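Section 7: Recording your first set of examples

By now the hand tool is charged, paired with the Corkelen recorder, and you've squeezed the trigger enough times to know how stiff it is. Good! This section gets you from there to a first batch you can send off for training. I wrote it after doing the Menon set, which is 619 takes of picking up and putting down, and most of the notes come from things I got wrong somewhere in the first hundred.

Before you start

Clear a table, and put the things you want to pick up within easy reach but off to the side. Wear sleeves that stay put. I do mine in the morning with the blinds half down, and if you switch the lights on partway through, start a new session so the two don't end up mixed under one name.

Note: the recorder saves to its own card first and copies to your computer later. Check free space on the card, not on the computer. I've made that mistake twice.

Recording

1. Open Merora on the computer and choose New Session. Give it a name you'll still understand in a month. "Cups, left shelf" is fine. "Test" is not, and I have eleven of them.

2. Hold the tool over the bare table with the fingers all the way open and press the side button once. The light goes from white to green. This is your open position.

3. Squeeze the trigger all the way, hold until the light blinks, and let go. That's the closed position. If the light goes amber, the two readings were too close together, so go back to step 2.

4. Put one object on the table. Don't line it up neatly. Turn it, shove it toward a corner, let it lie where it falls. The learner needs to see the awkward spots too.

5. Press the side button to start a take. Wait a beat, move in, close on the object, lift it, set it down somewhere else, open up, and back away. Then press again to stop.

6. Move the object and do it again. And again! Put some music on.

7. After every batch, pick Review in Merora and skim the takes at double speed. Flag anything where you bumped the table, changed your mind halfway, or forgot to stop.

Caution: keep your free hand away from the fingers while a take is running. It can pinch, and a hand wandering through also ends up in what the system learns.

Note: a dropped object isn't a ruined take if you go back and pick it up in one smooth go. Tag it Recovery. I threw all of mine out at first and really wish I hadn't, as the trained arm had no idea what to do after a slip.

Checking the fingers

Do this at the start of a session and whenever a grip feels off. Open the fingers wide over the bare tabletop and look at the live view. Both tips should be in view and level with each other. Then look along the pads, especially the top edge where each one meets the hard part of the finger. A rippled edge or a gap in the seam is worth writing in the session notes, so that anyone using the takes later knows what shape the pads were in.

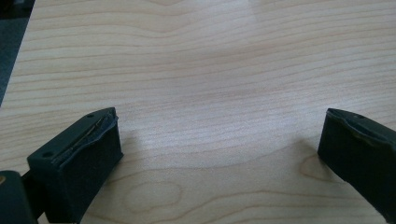

How many takes do I need before it's worth training anything?

Roughly 522 good ones for a single task got me something that worked more often than it didn't. You can train on fewer to check that your files load, just don't judge the results by it.

If a pad has come loose enough to move when you push it with a fingertip, stop and swap it. Slide the old one off toward the tip, wipe the finger with a dry cloth, and press the new one on from the wide end. Then redo steps 2 and 3, even if you only changed one side. A new pad is thicker than a worn one and the closed reading will shift.

Caution: don't glue a pad back on in the middle of a session. The glue takes ages to set and the pad creeps while you work.

Saving and sending

8. Choose Close Session. Merora lists your kept, flagged, and tagged takes. Read the list before you click OK, because flagged takes get left out of the upload.

9. Connect the recorder by cable and wait for Copy Complete. Wireless works too, but it's slow with anything over a short batch.

10. Pick Send to Trarnurside, or Save Locally if you train on your own machine. Leave the card alone until you've opened at least one copied take and watched it to the end.

Splitting your takes into training and test sets is in Section 8.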